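Hurkell Open Day Set

README for the simulated pick episodes recorded at the Hurkell open day. Please read the notes on layout and known problems before you load anything!

What this is

Every June the Hurkell lab opens its doors for a day, and this year we put our simulator on the big screen and let visitors drive. They picked a task, took the controller, and tried to get the gripper around something on a virtual tabletop. We had hoped for a few usable runs to show people how recording works. We went home with 1,868 of them, and a lot of them are really good.

The set is meant for people who work on grasping in clutter, on learning from untrained operators, or on both. It is also a nice thing to have around for teaching. The runs are short, the controls are simple, and the mistakes are the kind that students understand right away (reaching too low, closing too early, coming in at an angle that was never going to work).

How the day was set up

We had two stations side by side. The first ran the Brirneo simulator with a parallel two-finger gripper, and this is where all the released data comes from. The second, called Lerneo, was a replay booth where visitors could watch their own run again with the joint traces drawn next to it. Lerneo recorded nothing, so don't go looking for its logs.

A visit to the first station went like this. The visitor read a one-line instruction on the screen, had a free practice try, and then did up to seven scored tries. After each one the objects were dropped into a fresh arrangement. The queue got long in the afternoon, and we cut the practice try for the last part of the day. Those runs have practice set to false, and they are noticeably rougher at the start.

The most popular view by far was the one from just behind the gripper. We had planned to show the side view and keep the gripper view in a corner of the screen, but people kept asking for the close one, so we swapped them before lunch. It makes the job harder, because you lose most of the depth cues, but it also makes you feel like you are in there with the objects.

The arrangements

Objects come from the Thakur household collection, a set of meshes we have been putting together for our own use. There are 38 of them in this release. They are placed at random and allowed to settle for a moment before the run starts. We did not filter for neat layouts. Things can start out very close together, and part of the fun of the day was watching visitors work out which object they could reach first and which one was going to be in the way.

Scale is also loose. Each mesh gets a random size within limits set in the config file, so a plant may come out small next to a roll of paper towels. If your model leans on real-world sizes, read the scale field for each object and don't trust the name.

A crowded start is a good test of this. With a little grassy plant down between the finger pads and the end of a paper towel roll almost on its crown, there is a wide gap to work with and still no obvious first move. A tan container behind the roll makes that side busier too.

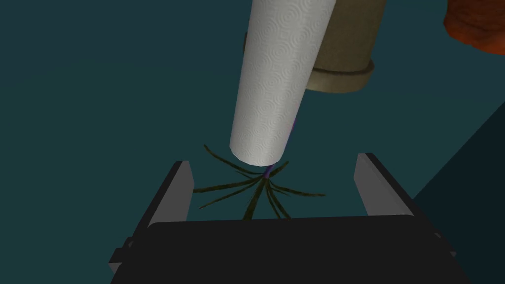

What is in each run

instruction - the line the visitor read, as plain text
gripper_view - color frames from behind the gripper
side_view - color frames from the fixed side camera
joints - arm joint positions at every step
opening - distance between the finger pads
objects - name, scale and pose of every object at every step
practice - true if the visitor had a practice try first
outcome - success, drop, miss or timeout

Outcomes are set by a script. A run counts as a success when the named object is held clear of the table for two full seconds. A drop means it left the table and fell before that. We checked a sample by hand and were happy with the labels, with one exception listed further down.

Splits

The test split holds 361 runs, all of them from visitors who do not appear in training. We split by visitor because people have strong habits. One person will always come straight down, the next will always sweep in from the left, and a model picks that up very quickly. Everything outside the test split is yours to divide as you like.

Known problems

Thin leaves do not bend. The plant meshes are rigid, so a finger that brushes a leaf will push the whole plant. Visitors found this hilarious, but it is wrong, and it makes the plants easier to shove and harder to pick than they should be.

Paper towel rolls are solid all the way through in the collision model, even where the mesh shows a hollow end. No grasp with one finger inside the core will ever work.

The drop label is sometimes given when an object is lifted by accident along with another one. Check the objects field if this matters for your work.

Lighting is the same in every run. We ran out of time to vary it before the doors opened - it is first on the list for next June.

Visitors and privacy

No names, voices or pictures of visitors were recorded. Each visitor has a random number that links their tries together, and we kept no list that connects those numbers to people. Everyone was told before taking the controller that the run would be saved and shared, and anyone who said no could still play with saving turned off.

Versions

1.1, 30 October 2018 - fixed swapped color channels in side_view, added the scale field
1.0 - first release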